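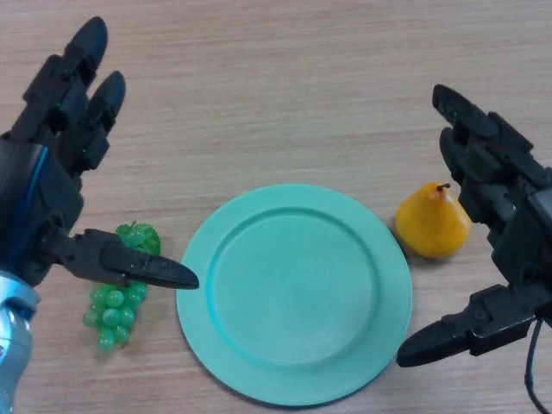

餐盘颜色既然已经被证明会影响食量，为什么还要花一整节来怀疑它？Ginette Fortin 读过本文初稿后这样问，并且建议把第 4 节压缩成两段。

我没有照办，理由在“已经被证明”这几个字上。这一说法在食堂管理手册、餐具厂商的宣传页和不少综述的引言里反复出现，追溯下去，源头却少得可怜。下文先交代证据的来路，再用 Perus 食堂的数据重新检验一次，最后讨论哪些结论可以留下，哪些应当收回。

## 4　餐盘颜色与取食量：对“对比效应”的再检验

### 4.1　说法从哪里来

所谓对比效应，通常的表述是：食物与餐盘颜色相近时，取食者看不清食物的边缘，因而低估已取的量，结果多取；颜色反差大时则少取。这个解释听上去顺理成章，也正因为顺理成章，很少有人追问它需要哪些前提。

至少有三处前提值得拆开来看。首先，取食者必须在取食过程中以盘面为参照来判断份量。食堂里的多数人未必如此，他们看的是勺子，是前面的人取了多少，或者干脆看时间。其次，颜色相近必须足以造成边缘判断上的困难。对米饭和白盘，这一点或许说得通；对有厚度、有高光、会投下影子的整颗水果，就很难成立，因为轮廓信息并不只来自色相。最后，低估必须转化为多取。即便承认前两步，从“觉得少”到“再拿一些”之间还隔着习惯、价格和托盘上剩余的空间。

支持该说法的早期工作大多使用面糊状或颗粒状食物，受试者在安静的房间里单独进食，餐盘只有两种颜色。把这类结果推广到“绿色餐盘促进蔬果摄入”，中间跳过了好几级台阶。更麻烦的是，两种推论的方向并不一致。按对比效应，绿盘应使人多取绿色水果；按另一种流行的“冷色抑制食欲”之说，绿盘和蓝盘又应使人少取。同一只盘子，结果无论多取还是少取，都能找到现成的理论来接住。一个什么结果都能容纳的解释，预测价值是有限的。

### 4.2　Perus 食堂的数据

Perus 食堂在 8 月更换了水果台的餐具，原有白盘与 Jasico 供应的绿松石色盘按日轮换。轮换表由食堂排定，研究方没有参与随机化，这一点后文还要谈到。记录单位为一次取餐。原始记录共 1,136 次，来自 327 名持卡就餐者；其中 431 次因称重缺失或一卡多人使用而剔除。

剔除的比例很高，任何审慎的读者看到这里都应当停一下。缺失并非均匀分布：高峰时段排队较长，称重员常常来不及登记，而高峰时段的就餐者与错峰时段的就餐者在年龄和工作班次上差别明显。换言之，留下来的记录偏向那些吃得不慌不忙的人。如果颜色真有影响，这些人恰恰最有可能表现出来，因此以下估计若有偏差，多半是偏向有利于对比效应的一侧。
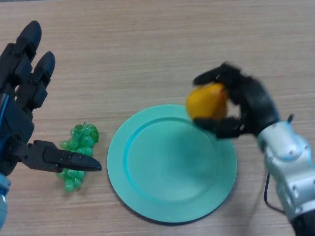 尽管如此，效应仍然没有出现。以单次取餐的水果净重为因变量，控制时段、星期和就餐者随机截距之后，绿松石色盘的系数接近零，符号还会随模型设定而改变。把水果按颜色分为绿色类与非绿色类，再加入餐盘与水果颜色的交互项，结果同样不支持相近色多取的预测。对就餐者做 1,000 次整群重抽样，交互项的估计值在零的两侧来回摆动，看不出任何可以命名的趋势。

Gun-woo Kwon 提出过一个反对意见：水果台的盘子太大，而对比效应可能只在盘面接近装满时才显现。这是一个可以检验的说法。我们用净重除以该盘型的常见满载量，粗略得到装载率，并只保留较高的三分之一。样本因此大幅缩小，区间变宽，点估计仍无稳定方向。我不认为这足以驳倒他的意见，它只说明现有数据也没有给这个意见提供支持。若要认真检验，就得事先固定盘型和份量，食堂日常记录做不到。

### 4.3　图版材料的局限

文献中还有一类证据常与实测数据并列引用，即让受试者看照片估计份量。这类研究成本低、样本大，也因此最容易被过度解读。照片里的食物没有气味，没有重量，观看者也没有饿着肚子排在队伍里。更基本的问题在于刺激物本身：许多研究只报告“绿盘”“白盘”，不报告色度值，不说明光源，也不提盘面是哑光还是亮光。读者既无从重复，也无从判断两项研究中的“绿”是不是同一种绿。

色名的混乱并非小事。我手头的七篇文章里，被称作“绿色”的餐盘从橄榄绿一直排到近乎天蓝的颜色，其中两篇在正文与附录里用了不同的名称。薄荷绿、青绿、绿松石色之间的界线，在不同语言里画法也不一样，Lise Després 与我分头给同一组色卡命名，一致率低得让人难堪。把这些研究汇总进同一个荟萃分析，合并出来的效应量到底属于哪一种颜色，恐怕合并者自己也说不清楚。

另外一项常被忽略的细节是食物的真伪。为了便于布置和保存，图片刺激中使用仿真水果的做法相当普遍，而塑料葡萄表面的光泽与新鲜葡萄并不相同，高光更硬，果粉也不存在。如果解释完全依赖边缘的可辨程度，那么光泽就是一个直接的混淆因素，至少应当在方法部分写明。据我所见，写明的是少数。图 3 的盘与葡萄色相相邻，轮廓却仍各自分明；一张图证明不了什么，只是提醒我们，“相近色”这个类别在进入模型之前就应当被定义得更仔细。

**图 3**　浅色木纹桌面上的绿松石色圆盘，左侧为一串绿葡萄，外观似为仿真品。

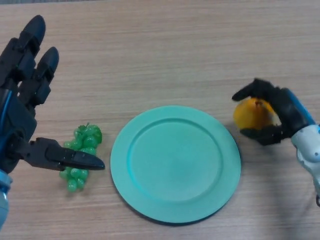 **Manon Beaulieu**

### 4.4　哪些可以保留

上述结果不应被读成“颜色毫无作用”。零结果有它自己的限度，在此逐一说明。轮换表由食堂安排，如果管理人员在水果供应充足的日子更愿意摆出新盘，颜色就会与供应量混在一起。我们核对过进货单，没有发现明显的对应关系，但进货单只记总量，不记当天台面上究竟摆了多少。其次，新盘启用的头几天，就餐者可能因新鲜感而多看几眼，这种注意与对比效应无关，却会落在同一个系数里。剔除前四天之后，结论没有变化。

Gervásio Pimentel 认为，即使平均效应为零，对某些人群仍可能有用，例如视力较差的老年就餐者。这一推测有一定道理，因为在低视力条件下，食物与盘面的反差确实关系到能否看清食物。不过这属于可见性问题，与健康成人的份量判断是两回事，不宜用前者的证据为后者背书。厂商材料里恰好经常把两者放在同一段。Pelkonen 的产品说明便先引老年护理场景的观察，紧接着推荐给中学食堂，两句话之间没有任何过渡。

至于实践上的建议，我的看法较为保守。更换餐盘颜色花费不高，单个食堂愿意尝试，无可厚非。需要反对的是把它写进采购标准，并以“证据充分”为由挤掉别的开支。Jalutport 食堂在 2025年9月 的采购说明里已经出现了这样的措辞，所附参考文献只有三条，其中一条是会议摘要，另一条讨论的是碗的直径。

### 4.5　后续工作所需的最低条件

若有人打算继续这一方向，我认为以下几项应当在收集数据之前就写定：餐盘与食物的色度值及测量光源；主要因变量是取食量还是摄入量，二者在浪费较多的食堂里相差可观；预测的方向，以及与之相反的结果将如何解释。最后一项最常缺席。没有它，对比效应和冷色抑制之间就总有一个可供事后挑选。

样本量也应按交互项来计算。主效应的检验力并不能说明什么，而理论所预言的恰恰是餐盘与食物颜色的交互。按我们得到的个体内方差推算，像 Perus 这样规模的一处食堂，一个月的记录远远不够。多处食堂联合、统一盘型、由外部人员掌握轮换表，才有可能给出一个值得争论的数字。剔除规则同样需要预先登记，包括高峰时段漏称时如何处理。本研究在这一点上做得并不好，4.2 节所报的剔除数便是后果。

相关模型的完整设定与各项敏感性分析见附录 B，装载率的换算方法见附录 C。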